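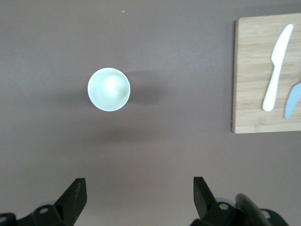 Parier wrote:
Sorry but I still don't buy it. You froze the whole vision part, trained a little network on top with a laptop's worth of demos, and it beats the version where everything gets trained? I'd want to see that on more than one table before I got excited.

Voslow wrote:
Fair enough, I'd be suspicious too. For anyone skipping page one: I gave both versions the same 730 demonstrations, same arm, wrist view only, no overhead camera. The job is to pick up the white cup and leave the cutting board and the knives alone. The frozen one got noticeably better when I moved things about between tries. With everything left in its usual spot there was hardly anything in it, and I did say that in my first post.

Beneš wrote:
My money's on the shadow. White cup on a plain mauve-brown top, with that soft smudge off to the right of it. If your light never moves, the fully trained one can learn "go left of the dark blob" and look brilliant until somebody opens a curtain. Had this exact thing with a bowl last year and lost most of September to it.

Voslow wrote:
Oh that's a good thought, and a bit annoying because I haven't moved the lamp once! The arm throws a shadow of its own too, I think, there's a broad faint band below the cup. I'll do a set with the light on the other side and post whatever comes out – even if it makes me look daft.

Parier wrote:
How many tries per setup, by the way? I couldn't find it.

Voslow wrote:
18 each, for both versions. I know, I know.

Parier wrote:
Well there you are then. Two lucky grasps and your gap is half gone. I'm not saying you're wrong, I'm saying you can't tell yet and the thread title says you can.

Bruton wrote:
Bit harsh. 18 is thin but it's a hobby thread, and the same arm was used for both. I'm more bothered by what counts as a success. Does nudging the board count as a fail? Does tipping the cup and then grabbing it?

Voslow wrote:
Nudging the board is a fail. Tipping and recovering I counted as a pass, and I can see people won't like that. I've still got the recordings so I can go back through and mark those separately. Some 2 hours' work if I don't get distracted.

Beneš wrote:
Please do, that's the bit I'd read. Also worth trying it with the white knife nearer the cup. White on pale wood is easy enough, but white next to white is where mine fell over, frozen or not.

Parier wrote:
Agree with that one. And change the title?

Voslow wrote:
Title changed, it's got "maybe" in it now. Lamp first, then the knife. I'll put the numbers in a fresh post so they don't get buried down here.

Bruton wrote:
Could you put the failed ones up as well? I learn more from those.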